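**Ticket 92: Approved timesheets missing from payroll export**

Status: Resolved, under monitoring
Opened: Feb 17, 2025
Service: Fivavard (time entry), Stovon (payroll import)
Priority: High
Reported by: Payroll Office, Kravchuk

**Summary of report**

The Payroll Office reported that timesheets marked "Approved" in Fivavard were not present in the nightly export to Stovon. The totals on the approval screen were correct. The export file was created at the usual hour and carried no error flag. A comparison of the two systems found 131 approved timesheets absent from the file.

**Initial checks**

- The export account was active and its password had not expired.
- The destination folder had free space and the correct permissions.
- Supervisors' approvals had been saved before the export began.
- Manual export of a single missing timesheet completed without error.

The Payroll Office was asked to hold the import and to make no manual entries in Stovon while the cause was being examined. One entry had already been keyed by hand. It was reversed by the Payroll Office the same afternoon to prevent a double payment.

**Findings**

The export job reads approved records department by department. Each department is allowed 300 seconds. When that limit is reached, the job closes the current department, writes what it has gathered, and moves to the next one. It records this in the detailed log only. The summary log, which is the one sent to the Payroll Office, shows the run as complete.

All missing records belonged to Field Services and Building Operations. Both departments were reorganized in November, and their cost codes were replaced. The old codes were kept in Fivavard for reporting purposes, and the export was checking every timesheet line against both sets.

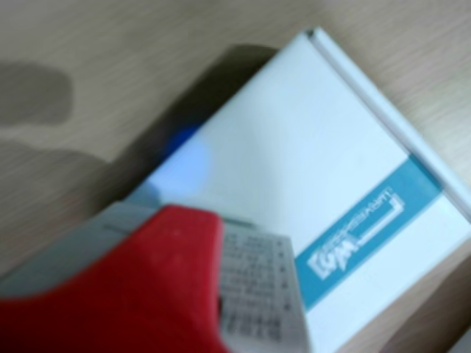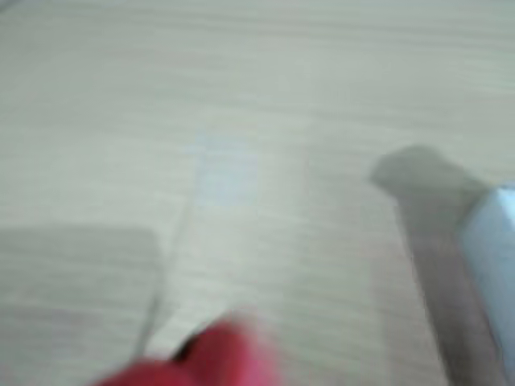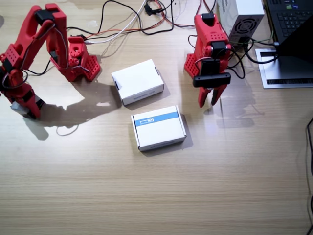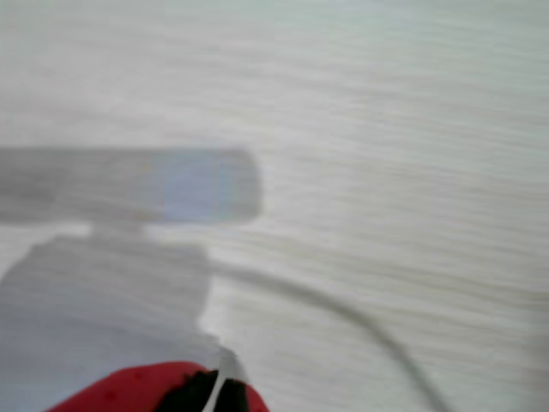

*Thaddeus Nakamura, Application Support, Kravchuk*

**Work performed**

1. Retired cost codes were removed from the export lookup. They remain available to the reporting module.
2. The lookup table was re-indexed.
3. The export was run in test mode for Field Services alone. It finished within the limit.
4. The export was run in test mode for all departments, and the output was compared with the approval screen. The totals matched.
5. A full export was released to Stovon, and the Payroll Office confirmed receipt.

The time limit itself was left at 300 seconds. A request to raise it was considered and declined. A longer limit would push the run into the backup window.

**Vendor contact**

A case was opened with Pradow, which maintains the export connector. Pradow has confirmed that a department closed at the time limit is not treated as a failure under the current design. We have asked that the summary log report it as a warning. Pradow has accepted the request but has given no delivery date. Until the change is available, Application Support will read the detailed log after each pay period closes and will notify the Payroll Office of any department that was closed early.

**Action required from departments**

Supervisors do not need to approve any timesheet a second time. Employees who submitted a timesheet under a retired cost code will see the new code on their next statement. Hours and pay rates are not affected.

Questions about a particular payment should go to the Payroll Office. Questions about the export should be added to this ticket, which will stay open for comment until two further pay periods have been processed.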